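Dencombe Notes — Gallery: The Cup Runs

Posted in May. One picture, some text around it.

I have been asked a few times to put up something from the Clulolus cup runs, mostly by people who read the Stunano release page and wanted to know why I wasn't as cheerful about it as everybody else. So this is a gallery page, if a short one. The captions are mine. The opinions are mine too, and the makers of Clulolus are welcome to disagree with them, which they have done already in the issue tracker.

First, what was being run. Clulolus is a grasp controller. You give it an arm, a two-finger gripper and a wrist camera, and it is supposed to go to a cup, take hold of it and lift. Stunano is the simulator it ships with. The release page said the controller completed the cup task in simulation with no failures worth mentioning. I have read that sentence many times in my life, about many controllers, and I have learned to ask who decided what was worth mentioning.

I ran 100 episodes on the stock kitchen counter setup, with the stock cup and the stock gripper. I changed no settings. The built-in scorer passed all 100. Then I went back through the wrist camera recordings and the contact logs, and 24 of those passes were nothing of the kind. In each of the 24, the fingers had closed while the cup was still out of position, the wall of the cup had gone into a finger, and the physics had let it. The cup then rode up with the gripper, stuck there by an overlap that no real cup would survive. The scorer looks at the height of the cup and nothing else. Cup went up, so the run passed.

That is the fault this page is about. It has two halves, a controller that closes too early and a scorer that can't tell. I'd argue the second half is worse. A bad grasp can be fixed once you know about it. A bad score gets copied into a slide and stays there. 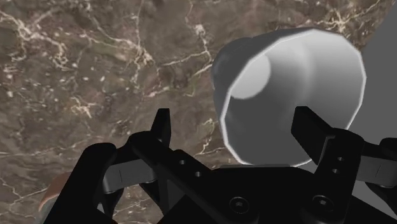
Wrist view in Stunano, stock counter. Cup tipped with its mouth toward the camera, right finger overlapping the bottom of the rim. A view like this can't tell you whether the two are touching, so check the contact log before you believe anything.

A word on reading these views, because I got several messages from people who had judged their own runs by eye and were sure they were fine. The wrist camera looks out past the fingers. When a fingertip covers part of a rim it may be in front of the cup, against it or inside it, and all of those can look much the same. The stock materials don't help. The fingers are black with hardly any shading on them, so there is very little to tell you how near one surface is to another. I wouldn't accept a single wrist picture as evidence that a grasp was good, and I wouldn't accept one as evidence that it was bad either.

The cup is another matter. It is a low-polygon thing, and you can see the straight segments along the rim. That is fine for looking at. It is less fine if the collision shape is just as coarse, or coarser, and I could not find anything in the Stunano notes saying how the collision shape is made. I asked. The answer was that it is "close enough for grasping." Close enough compared to what? A thin wall and a coarse shape are a well-known way to get a finger through a surface, and I'd want to see the two meshes side by side before I let that answer stand.

Now the early close. The controller decides to shut the fingers based on its own estimate of where the cup is. If the cup is upright, the estimate seems to hold up. If the cup is tipped, it drifts, and the controller doesn't seem to know it has drifted. There is a confidence value in the log, and in the bad runs it stayed just as high as in the good ones. I don't know what that number is measuring. I have stopped plotting it.

The reply from the Clulolus side was that tipped cups are "outside the intended range." Maybe so. But the stock setup produces them, the stock scorer passes them, and the release page counts them. You can't have a cup be out of range when it fails and in range when the total gets added up.

I was also told the problem goes away with a smaller physics step. I tried it. I ran another 40 episodes at half the step size, same counter, same cup. There was less overlap, I'll give them that. The fingers still closed early, and now the cup got knocked over or pushed along the counter where before it had been swallowed. The scorer did at least fail those, so the pass rate dropped, and I expect that is why the bigger step is the default. That last bit is a guess. I'd be glad to be shown otherwise.

Why I think this is a safety matter and more than a bookkeeping one: the Org wrapper lets you send a Clulolus policy straight to a real arm if its simulated pass rate is over the threshold. That check reads the same scorer. So a controller that squeezes before it is in place, on an object it has misjudged, gets waved through to hardware with a full set of passes behind it. With a plastic cup you get a cracked cup. With glass, and a person reaching in to clear the counter, I'd rather not find out.

If you are using the wrapper today, this is what I have done on my own setup:

Turned off the automatic handoff. It is on by default.

Replaced the height check with one that fails any run where the overlap between finger and cup goes past a small limit at any point in the episode.

Made the scorer wait after the lift, then open the fingers and see whether the cup comes free.

Capped the closing force on the real gripper in its own firmware, where the policy can't reach it.

None of this fixes the controller. It only keeps the score from lying about it.

The issue is still open in the tracker, filed under "cosmetic" — I have asked twice for that label to be changed. Logs for the 24 bad runs are attached there. If you rerun them and get something different, post your step size and your Stunano build along with the result, or I won't be able to do anything with it.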